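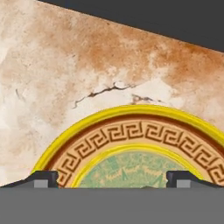 Frequently Asked Questions about the Skumatley Fall Drive

Thank you so much for your interest in this year's drive! We get a lot of the same questions every summer, so I've tried to answer the usual ones on this page, and probably at greater length than I needed to. If you've come along with us before, do skim it anyway. A few things have changed.

When is it, and how long does it last?

We go in September, when the heat has backed off and the summer camper traffic has thinned out. The drive takes 2 days with one overnight stop in Tilik. We leave from the gravel lot at the Skumatley fairgrounds at 8:30 in the morning, and I'd love for everybody to be there by 8:00 so we can hand out route sheets and have a look at each other's cars, which always takes longer than anyone plans for.

What kind of car do I need?

Anything street legal that you trust to get over a hill. We've had old pickups, little convertibles, a station wagon with a canoe on it and plenty of ordinary sedans. Nearly the whole route is paved. The exception is a short stretch of hard-packed dirt going down to Kariuki Crossing, and if your car sits very low you can stay on the highway and meet us on the far side. It's marked on the route sheet as the dotted line.

Do we all drive together?

Only as much as you like. We used to try to keep everyone in one long line, and it made for a lot of frustrated people behind us and a lot of missed turns. Now we let cars go in small groups a few minutes apart, and folks sort themselves out by pace. Some people like company the whole way, and others wander off at the first antique store and we don't see them until supper – either is fine. Just please be in Tilik by 6:00 in the evening, or call if you won't be.

How many cars can come?

The limit is 19. That's how many parking spaces the inn can give us, and I have asked them about squeezing in one more, believe me. Once we're full I keep a waiting list, and we nearly always have somebody drop out in the last couple of weeks, so it's well worth putting your name down. 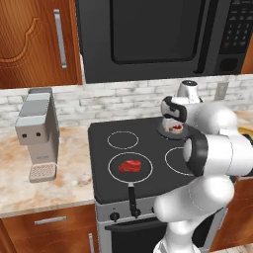
Is lunch included?

Lunch on the first day is on your own. There's a good diner in Cenard right across from the old depot, and a small grocery next door if you'd sooner pack a sandwich and eat by the river. Supper in Tilik and breakfast the next morning are both covered by your entry fee. Let me know about allergies when you sign up and I'll pass it along to the kitchen.

What is there to see on the way?

Oh, quite a lot! My favorite is the stone toll house outside Cenard, built in 1810, with a nice wide pull-off where you can get your car and the building in the same photo. After that the road follows the river through farm country, and there are usually pumpkin stands by then. The second morning is mostly ridge road, with overlooks on the left side, so go slow and let your passenger do the looking.

What if I break down?

Call the number at the top of your route sheet. We have 2 people driving at the very back with tools, jumper cables, coolant and a tow strap, and they won't pass you without stopping. Cell service is spotty between Cenard and Kariuki Crossing, so if you can't get a call through, pull well off the road, put your hood up and sit tight.

Can I bring my dog?

Yes, as long as you tell me ahead of time. The inn has only a few rooms where dogs are allowed, and they go quickly.

How do I sign up?

Fill out the entry form and mail it in with your check, or bring both to any of our summer meetups. Questions I haven't covered can go to Panya Rattanakul at the club number, and evenings are best.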